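3.2 Condition records and the listing threshold

Shares: 21 | Comments: 4

The Trestcombe survey drew on 1,609 condition records held by the district heritage office. Each record covers one structure built before the local zoning code took effect, and each assigns a grade from one to four for roof, walls, openings, and foundations. Records with a missing foundation grade were kept, as inspectors often had no access below floor level.

We compared the grades with the outcome of each listing application. Following the procedure in Najafi, the four grades were summed without weights. Structures in the Provholm ward were treated separately. The ward changed its demolition notice period partway through the survey, and applications filed before the change were reviewed under a shorter public comment window.

Wall grade was the strongest single predictor of a successful listing. Roof grade had little effect once wall grade was included, which agrees with the view of ward officers that a failed roof is regarded as repairable. School buildings and meeting halls were listed less often than houses in the same condition. Most belonged to public bodies, and the owner's objection was entered in the file before the heritage assessment was complete.

The Flaltard depot was excluded from the model. Its file contains two conflicting dates of construction, and the later one would place it outside the survey.

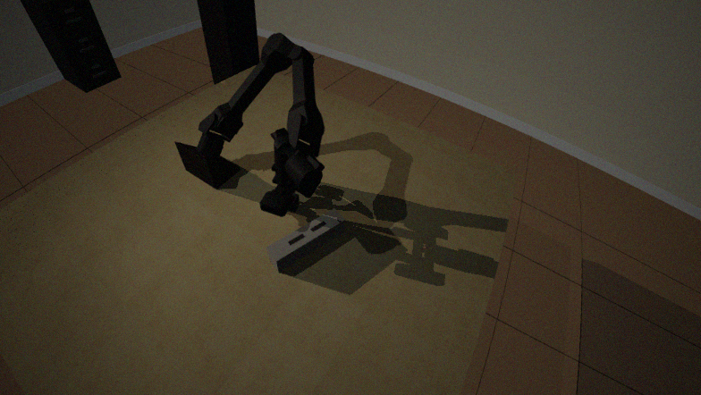
Figure 4. Robotic arm on a mat, simulated view.

A second limit concerns the timing of inspection. Buildings were graded once, and a structure left vacant after grading may have declined before its application was heard. Repeat grades exist only for the Provholm ward, where they were collected each September. They are used in Section 3.3 to estimate the rate of decline for unoccupied masonry buildings.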